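Equipment planning FAQ: robotic server disassembly cells

Who is this page for?
Refurbishers and recyclers preparing a capital request for a first or second cell. It covers budgeting and lead times. Programming is covered in the operator notes.

What does the base price include?
The Lindetti arm, wrist camera, two-finger gripper, controller and one ribbed aluminium work surface. Fixtures, guarding and freight are quoted separately.

How long is the lead time?
Allow 30 weeks from deposit to site acceptance. Orders placed after September normally fall into the following budget year, so check your rollover rules before signing.

Should we buy or lease?
Praseo offers a lease over three years with service included. Purchase is cheaper if the cell will run a second shift. Grippers are treated as consumables under either arrangement and should sit in the operating budget.

What should we allow for spares?
Hold one complete gripper and three sets of fingers on site. Ghumman stocks both, but cables to the wrist are made to order and are the usual cause of extended downtime.

Does the cell need its own power circuit?
Yes. Have the electrician's quote in hand before the request goes up for approval.

How much of our intake can one cell handle?
Base the estimate on chassis types, as each layout needs its own fixture and taught routine. The Jesasero trial budgeted 34 hours of engineering labour per layout. Dual-socket boards with a separate air shroud or tray need bench space beside the chassis as well as reach inside it.

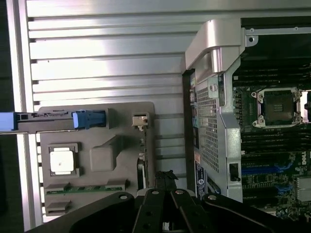
Anum Marwat writes that the labour allowance was realistic for her site, but fixture storage had been left out of the budget entirely and the racking had to be funded from maintenance. She recommends a separate line for it.

Can fixtures be shared between cells?
Yes, provided both work surfaces use the same groove spacing. Specify this on the purchase order.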